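Section 3. Clearing the Table and Emptying the Basket

This section covers the low table and the wastebasket in the guest bedrooms at Turudville. It applies to the turnaround between guests and to the midweek tidy. For the bed and the soft toys, see Section 4.

Before you start

You need one roll of small liners, a damp cloth, and the Penutby lint brush from the hall closet. Allow 90 seconds for the table if it is only wrappers and cups.

1. Open the curtains and turn on the ceiling light.

2. Set the wastebasket on the floor between the bed and the table. Check that it has a liner and that the liner is folded over the rim on all sides.

Caution: The sides of the basket have holes in them. Never drop food or anything with liquid in it into a basket without a liner.

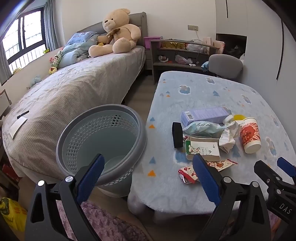 3. Sort before you throw. Go over the tablecloth once and decide what is trash and what belongs to the guest. Empty snack wrappers, used cups, flattened cartons and crumpled bags are trash. A black pouch or a product box, like the ones at the back of the pile, stays on the table even if it looks empty. Loose lids and bottle caps go in the trash unless the bottle is still in the room.

4. Leave written notes alone. Paper left on the bed with a pen is treated as the guest's property. Move it to the table once the table is clean, with the pen on top.

Note: At turnaround, boxes and pouches go to Morven Galbraith at the front desk, with the room number on a slip.

5. Pick up paper cups one at a time and look inside. If there is liquid left, carry the cup upright to the bathroom sink and pour it out first. Hold it lightly by the sides - a full cup will buckle if you squeeze it.

6. Drop the cup into the basket, then the wrappers. Fold long wrappers once so they don't hang over the rim.

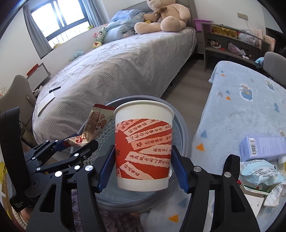
7. Press the contents down gently with a piece of carton. If they come above the rim, tie off the liner and fit a new one.

8. Fold the cloth in from the edges to trap the crumbs, and shake it out over the balcony. Use the lint brush on what is left. The fuzzy cloths hold on to crumbs, so brush in one direction only.

9. Wipe the table legs, put the cloth back, and let it hang evenly at the front.

Caution: Do not use the Raluter spray on the tablecloths. It leaves a stiff patch. Plain water is enough for most marks.

Changing the liner

Lift the old liner straight up by its edges and tie it. Check the floor of the basket for anything that slipped past. Open the new liner fully before fitting it, and fold 2 inches over the rim. Once a month, rinse the basket in the tub and let it drain upside down - the holes collect dust.

Spare liners are on the lower shelf of the hall closet. If there are fewer than 3 rolls left, tell Gillespie Yule.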